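Does Bread Go Stale Because It Dries Out?

Ask almost any grown-up why bread goes hard and you will hear the same answer: it dried out. It sounds right. It is also only part of the story, and the part most people leave out is the interesting one.

Let's start with one roll and one basket.
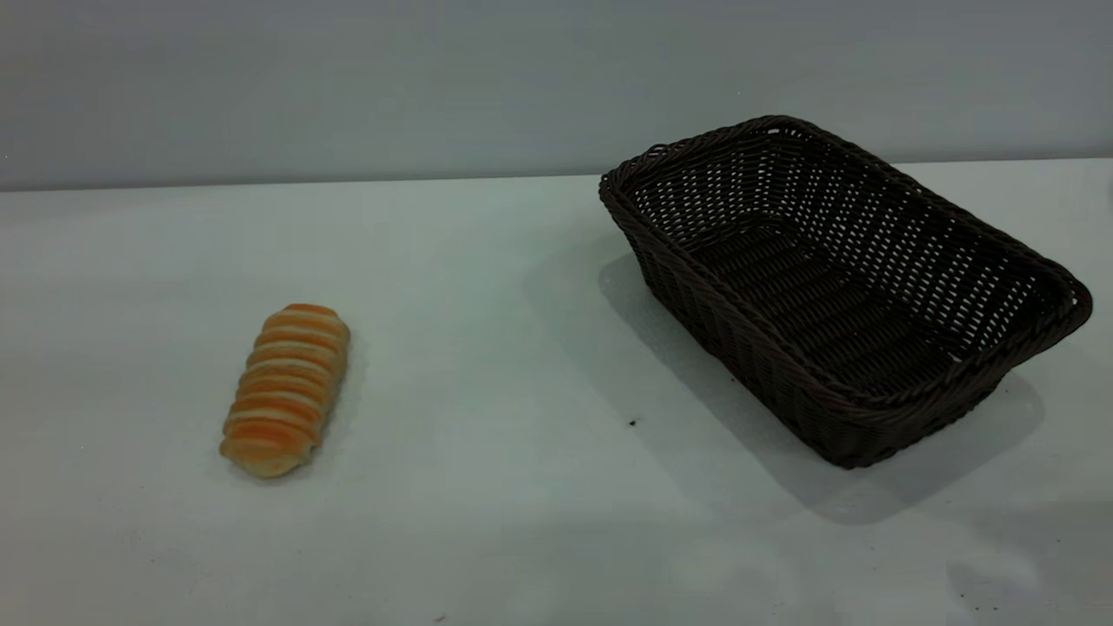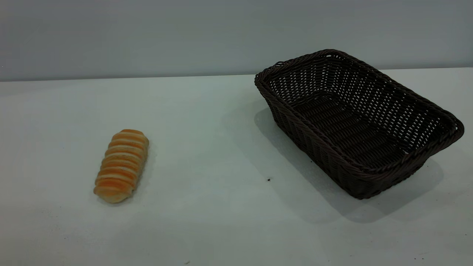

The question for both pictures: would the roll stay softer in the basket or out on the table?

What most people say

Most people pick the basket. Bread baskets are for bread, so they must be good for bread, right? Be careful with that kind of thinking. A basket is good at holding rolls so they don't go bouncing off across the kitchen floor. That doesn't prove it keeps them soft. A woven basket has an open top and gaps between its strands, and air goes wherever it likes.

So our guess is that the basket makes very little difference. But a guess is only a guess, even when it's ours. There is a test further down.

What is going on inside the bread

Bread is made mostly of flour and water. Flour is full of something called starch, which comes in grains much too small to see. When dough goes into a hot oven, the starch grains soak up water and swell. They get soft and floppy. That is a big part of why fresh bread feels squishy.

Then the bread comes out and cools, and the starch slowly starts to line itself up again in stiff, tidy patterns. Scientists call this retrogradation. (You don't need to remember the word, but it's a good one to say at dinner.) As the starch stiffens, the bread feels firmer. This can happen even if hardly any water has left the loaf.

Bread does lose water to the air as well. So "it dried out" isn't a lie. It just isn't the whole truth.

Why the outside is different

Look at the stripes on a twisted or ridged roll. The orange-gold parts are where the crust is most browned, and the pale parts have browned less. Crust gets hotter than the middle while it bakes, so it loses more water and turns brown.

Now for something odd. Crispy crust often goes soft as it gets old, while the soft middle goes firm. Water moves from the damp middle out to the dry crust. If bread only ever dried out, why would the crust get softer?

What about the fridge?

"Put it in the fridge, it will last longer." Will it? Cold slows down mold, that much is true. But starch stiffens faster at fridge temperature than it does on the counter, so the bread may look fine and feel old. The freezer works much better, because once bread is frozen solid the change nearly stops.

Don't believe us? Test it

You need four rolls from the same bag, and a grown-up who says yes to using them up.

1. Put one roll on a clean plate.
2. Put one in an open basket.
3. Seal one in a bag and leave it on the counter.
4. Seal the last one in a bag and put it in the fridge.

Start at 11 in the morning and leave them all until the same time the next day. Let the fridge roll warm up on the counter for 40 minutes before you touch it, or you'll be testing cold instead of stale. Then press each roll gently with one finger. Which springs back? Write down what you felt, including anything that doesn't match what you read on this page.

One test isn't proof. Your kitchen might be damp, or one roll might have been baked longer than the others. Try it again with a new bag and see if you get the same answer.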